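Sakix Neti Rinse Kit, Ceramic Pot with Salt Sachets

Item group: Traditional cleansing practices
Supplied by: Bunthorpe
Listing revised: December 20, 2024

The Sakix kit is a gravity-fed pot for saline nasal rinsing, a practice taken from the older yoga manuals and still taught in many home courses. It has no pump, battery or valve. Flow is set by the tilt of the pot and the height of the water inside it.

Contents
Pot, glazed ceramic, white
Salt sachets, 15, unscented
Measuring spoon
Storage bag, cotton
Printed booklet, 9 pages

The glaze is food grade and covers the inside of the spout. The spout tip is rounded and is the same on the adult and small pots. A Tisora silicone tip can be fitted over it and is sold separately.
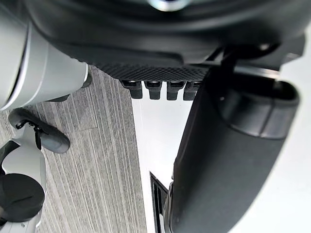 Each sachet is portioned for one filling of the pot. Users who prefer to mix from bulk salt should use the non-iodized Bellamy jar (1000 g), which contains no anti-caking agent. Table salt is not a substitute. The spoon in the kit is sized for the Bellamy grain and will give a different strength with coarser salt.

Water
Use distilled or sterile water, or tap water that has been boiled for 5 minutes and cooled to lukewarm in a covered vessel. Do not use untreated tap, well or rain water. Mix a new solution for each rinse and pour away what is left.

Care
Wash the pot by hand after use, rinse it with boiled water and leave it to air dry with the spout down. The pot is dishwasher safe on the top rack - the spoon is not. Discard any pot with a chip at the spout.

Limits of use
The kit is a wellness item and is not sold as a treatment for any disease. Do not rinse after recent nasal or ear surgery, during an ear infection or when the nose is fully blocked. Ask a doctor before using it with a child. Stop if there is pain or bleeding.

Ordering
The small pot is out of stock until July. Sachet refills ship separately from ceramic items. Opened kits cannot be returned, for hygiene reasons - pots broken in transit are replaced on receipt of the order number.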